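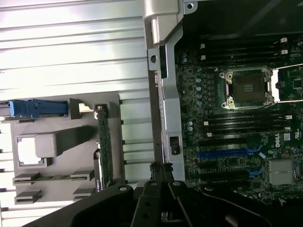 Vue de la caméra de poignet : la pince devant le rail du châssis, socket processeur vide à droite.

Plenila — fiche du jeu de données
Démontage et remontage d'unités centrales, atelier Masilela

Résumé

Plenila regroupe des enregistrements d'un bras robotisé au travail sur des PC de bureau, dans un atelier de reconditionnement. Chaque séquence associe une caméra de poignet et une caméra fixe. La fiche est rédigée par Charmaine Joubert, avec les remarques de Thabiso Mahlangu, technicien à l'atelier. Elle dit ce que contiennent les données et ce qu'on aurait tort d'en conclure.

Contenu

- 73 séquences, réparties en 16 tâches
- 2 vues synchronisées par séquence
- annotations : début et fin de geste, pièce visée, reprise par un humain (oui/non)
- pièces concernées : barrettes mémoire, processeur, disque dur, cartes d'extension

Le champ « reprise » est rempli à la main par le technicien présent. Ne pas le recalculer à partir des trajectoires : Evico a essayé sur la version de janvier et les arrêts volontaires passaient pour des échecs.

Poste de travail 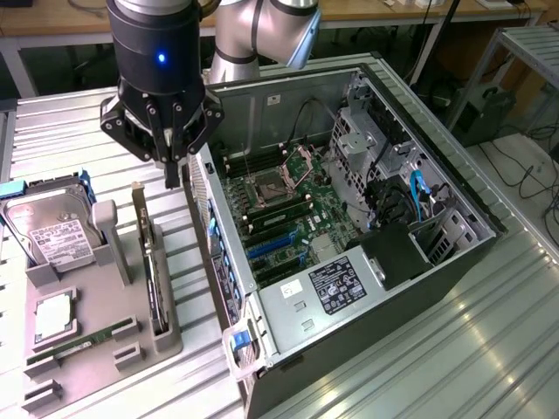

Vue fixe : la tour couchée, capot retiré, et à gauche le bac gris avec le disque dur debout dans son support.

La tour est posée à plat sur la table en aluminium. Les pièces ont chacune leur logement dans le bac, et c'est un point à garder en tête en lisant les résultats. Un technicien qui démonte une machine pose la mémoire où il veut et la retrouve. Le bras, lui, a besoin que quelqu'un ait préparé le bac, orienté la tour et ouvert le capot. Ce temps de préparation n'est pas dans les séquences. Il est pourtant payé à quelqu'un.

Ce que cela change à l'atelier

La présentation commerciale de Jatitz parle de « techniciens libérés des tâches répétitives ». Nous n'avons pas constaté de libération. Le travail s'est déplacé : moins de tournevis, plus de surveillance, plus de rangement entre deux essais. Thabiso Mahlangu note qu'il connaît moins bien les machines qui passent par le bras, parce qu'il ne les a plus en main. Un contact oxydé ou un levier de socket un peu tordu, il le sentait sous les doigts. Aucune colonne du jeu de données ne contient cette information.

L'équipe a aussi demandé qui répond d'une carte mère abîmée pendant un essai. La réponse écrite est toujours attendue.

Limites

- Un seul atelier, un seul éclairage. Les reflets sur le métal nu gênent la vue de poignet.
- La pince masque souvent la zone de contact au moment utile.
- 25 séquences comportent au moins une reprise humaine. Les écarter avant de calculer un taux de réussite revient à le gonfler.
- Aucune mesure de la fatigue ni de la charge d'attention du technicien.

Usages déconseillés

Estimer des suppressions de postes, comparer une cadence humaine à celle du bras, illustrer une brochure — les données ne permettent rien de tout cela.

Accès et corrections

Dossier « vues » pour les vidéos, dossier « notes » pour les annotations. Les erreurs d'étiquetage sont à signaler à Charmaine Joubert, avec le numéro de séquence et l'instant concerné.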